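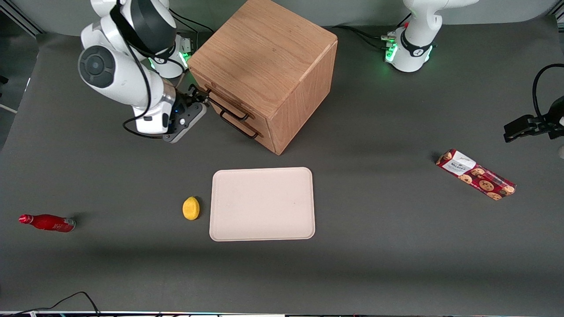 Two-Finger Grippers for Bench Manipulation: Evaluation of the Jirkum and Purnar Units

Prepared by Raelene Waaka and Elibariki Makori, Equipment Review Office, Ullport Technical College

Purpose

The college was asked to recommend one two-finger gripper for use on the paired arms in its teaching laboratories. Two products were considered: the Jirkum parallel gripper, supplied by Parsons, and the Purnar light gripper, bought directly from its maker. Both were tried on the same arms, with the same controller and the same mounting plate. The review covers daily use by students and staff. It does not address industrial duty.

Test layout

Objects were placed on a dark gray tabletop between the two arms. A small oak cabinet with two drawers and black bar handles stood at the back, with a shallow tray in front of it. A lemon, a red bottle laid on its side and a package of chocolate-chip cookies made up the rest of the set. The right arm was assigned the drawers and the left arm the package. Each gripper completed 500 trials, with a pause of 60 seconds after every change of task.

Drawer handles

The bar handles were the hardest part of the test. There is little room between bar and drawer face, and a finger that arrives a few millimeters too high meets the top edge of the cabinet. The Jirkum fingers are narrow at the tip and entered the gap well on the upper drawer. The lower drawer required a steeper wrist angle, and operators needed several sessions before they could approach it with confidence. The Purnar fingers are thicker. They held the bar firmly once in place but were more often stopped at the drawer face.

Small and rounded objects

Both units lifted the lemon and set it in the tray. The Purnar has softer pads and left no marks on the skin. The Jirkum needed its closing force reduced in the settings menu, and the change was lost whenever the controller was restarted. Parsons has confirmed that this is a known fault in the present release.

The bottle was gripped across the body in every trial. Neither gripper had difficulty with the weight, although the Purnar allowed some turning when the bottle was held away from its middle.

Packaging

The cookie package was the item most likely to be damaged. The Jirkum crushed one corner during early trials at the default setting. At the reduced setting it performed as well as the Purnar.

Cables and service

Cable routing deserves more attention than either manual gives it. On these arms the cables run outside the links, and a loop left too long near the gripper can catch on a handle. The clips included with the Jirkum were adequate. Those included with the Purnar loosened and were replaced with ties from stores. Finger changes took less time on the Purnar, which uses two screws in place of four.

Cost and recommendation

The Jirkum was quoted at $2,647 per unit, with a spare finger set included. The Purnar costs $700 less, but spare pads are charged separately. The office recommends the Jirkum for laboratories where drawer and handle tasks are taught, on condition that the force setting is checked after each restart. The Purnar is suitable for introductory sorting and placing exercises.

Requests for a loan unit should reach the office before the end of October.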